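4.3 Setting up audience segments in Induvau

Segments control which contacts receive a campaign. A contact must belong to at least one segment before it can be mailed.

1. Open Audience > Segments and select New.
2. Enter a segment name of 4 to 145 characters. Names are case sensitive.
3. Select a source list. Lists imported from Stalta appear after the first sync.
4. Add up to 12 rules. Rules are applied from top to bottom.
5. Select Save as draft.

Note: A draft segment does not send mail. Its member total is shown in gray until the segment is published. 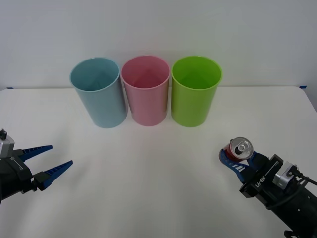
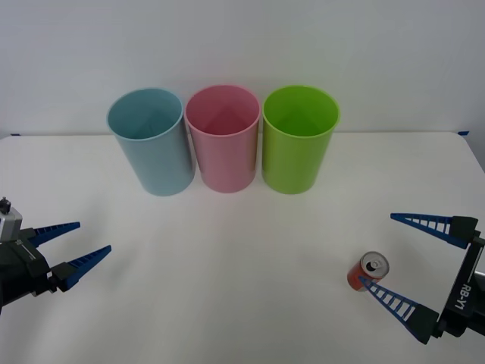
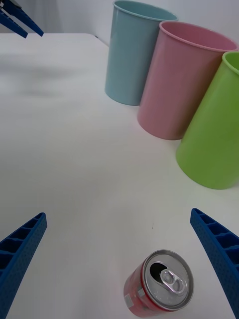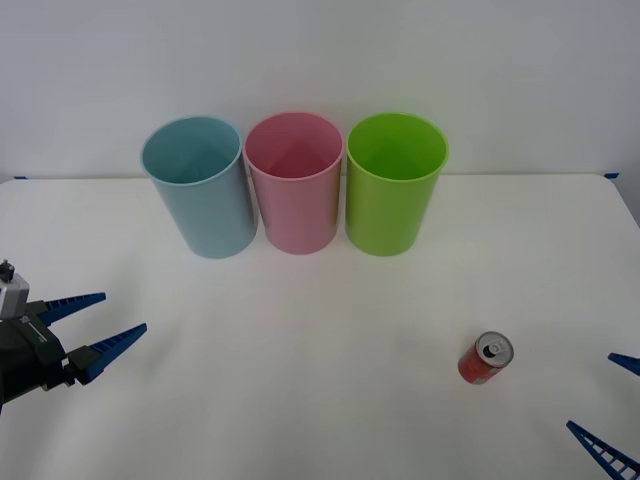
Overlap between segments is set on the Priority tab. By default, a contact matching more than one segment is placed in each of them and may receive the same campaign more than once. To prevent this, turn on Exclusive placement. Each segment then works like one of the three cups in a row on the white table: a contact goes into one and is left out of the others. Drag segments up or down to set which is filled first.

Caution: Turning on Exclusive placement recalculates all published segments. Do not change this setting while a campaign is sending.

6. Select Preview and check the sample contacts.
7. Select Publish. The status changes to Active.

If the status stays at Pending, check that your account has the Editor role. Roles are assigned under Settings > Team. For suppression lists, see section 4.4.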